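Início | Oficinas | Guias | Empréstimos | Contactos

Usamos cookies para melhorar a sua visita. Ao continuar a navegar, aceita a nossa política de cookies. Aceitar | Saber mais

Guia da brincadeira de mercearia, secção 4: montar a banca e arrumar as frutas 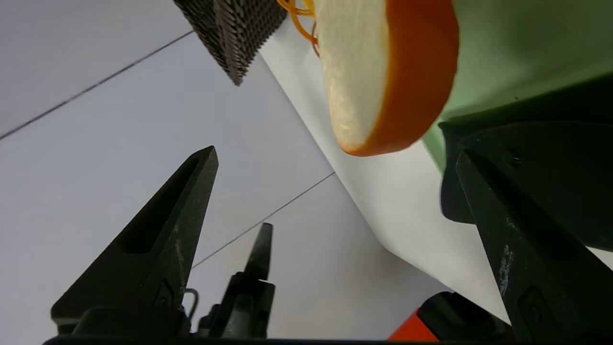 Núcleo de Jogo e Faz-de-Conta, Ludoteca Vovstead

Bom, se chegaram a esta secção é porque a estrutura da banca Barkley já está de pé (se não está, voltem à secção 3, que eu espero!). Agora vem a parte de que eu mais gosto: pôr as prateleiras, pendurar o toldo e encher tudo de comida a fingir. Já montei esta banca tantas vezes que quase a faço de olhos fechados, mas da primeira vez pus o toldo ao contrário e só dei por isso quando os miúdos já estavam a vender bananas.

Antes de começar, tenham à mão a chave sextavada pequena, o saco com os parafusos curtos, um pano húmido e a caixa das frutas. A caixa tem a referência 2,735 na tampa (é mesmo assim, com vírgula, não me perguntem) e costuma estar na estante do fundo, por baixo dos puzzles.

4.1 Prateleiras

1. Deitem as duas prateleiras no chão com o lado liso para cima. O rebordo fica virado para a frente da banca, para as maçãs não rolarem para cima dos clientes.

2. Encaixem primeiro a prateleira de baixo. Entra inclinada, de um lado e depois do outro, e faz um estalinho quando assenta.

3. Apertem os 4 parafusos curtos à mão, sem forçar. Só quando estiverem todos no sítio é que pegam na chave.

4. Repitam com a prateleira de cima. Esta tem menos folga e às vezes é preciso alguém a segurar na lateral. Eu uso o joelho, mas não recomendo.

Nota: a banca fica com 30 cm entre prateleiras. Se os vossos cestos forem mais altos do que isso, ponham-nos em cima do balcão e deixem as prateleiras para as coisas soltas.

CUIDADO: não deixem as crianças sentarem-se na prateleira de baixo. Parece um banco, eu sei, e todas tentam.

4.2 Toldo

5. Abram o toldo em cima de uma mesa e procurem a etiqueta Whitelaw. A etiqueta vai para dentro e para a esquerda de quem está atrás do balcão. Foi aqui que eu me enganei!

6. Passem a vareta pela bainha, devagarinho, que o tecido prende na costura a meio caminho. Quando prender, puxem um bocadinho para trás e rodem.

7. Pousem as pontas da vareta nos ganchos e fechem as molas. Se o toldo fizer barriga no meio, soltem uma mola e estiquem outra vez.

4.3 Frutas e legumes

8. Despejem a caixa e separem as peças inteiras das metades. As metades de laranja andam sempre perdidas no meio de tudo o resto, por isso procurem bem no fundo antes de as darem por desaparecidas.

9. Passem o pano húmido nas peças de casca lisa. As esponjosas não gostam de água, nessas chega uma escova macia. Deixem tudo a arejar antes de ir para os cestos.

10. Encham os cestos por família: citrinos com citrinos, verdes com verdes. Não tem de ficar perfeito (dura cinco minutos), mas ajuda imenso os mais pequenos a perceberem onde é que se arruma no fim.

11. Deixem um cesto vazio no balcão para as compras. Sem ele, as crianças levam tudo ao colo e metade da fruta acaba debaixo do sofá.

CUIDADO: qualquer peça rasgada, roída ou com bocadinhos a soltar-se sai logo da brincadeira. O mesmo para elásticos, cordéis e peças pequenas que apareçam misturados, sobretudo se houver crianças com menos de três anos na sala.

4.4 Balança e caixa registadora

12. Ponham a balança Nonness no lado direito do balcão, encostada à lateral, e rodem o botão de trás até o ponteiro ficar no zero.

13. Experimentem com o peso de 200 gramas que vem na gaveta. Se o ponteiro ficar um risquinho acima ou abaixo, deixem estar, os clientes não costumam reclamar.

14. A caixa registadora vai do outro lado, com a gaveta virada para quem vende. As notas são de papel e gastam-se depressa; há uma folha para fotocopiar na secção 7.

Nota: se só tiverem espaço para uma das duas, fiquem com a balança. Por mim, dispensava a caixa sem pena nenhuma, porque a pesar é que eles se entretêm a tarde inteira.

4.5 No fim do dia

15. Esvaziem os cestos para dentro da caixa, com as peças maiores em baixo. A tampa fecha mal quando o ananás fica em pé, deitem-no.

16. O toldo pode ficar montado durante a semana, mas em dezembro, quando a banca vai para o átrio por causa da festa, desmontem-no sempre e guardem-no enrolado. Dobrado fica com vincos que nunca mais saem.

17. Voltem a dar um jeitinho aos parafusos das prateleiras. Com tanto encontrão vão aliviando, e é mais fácil apertar agora do que apanhar legumes do chão amanhã.

Se faltarem parafusos ou molas, escrevam-nos pela página de Contactos e digam qual é a peça, pelo nome que vem na secção 2. A limpeza mais a fundo está na secção 5.

Última revisão desta secção: 02/07/2018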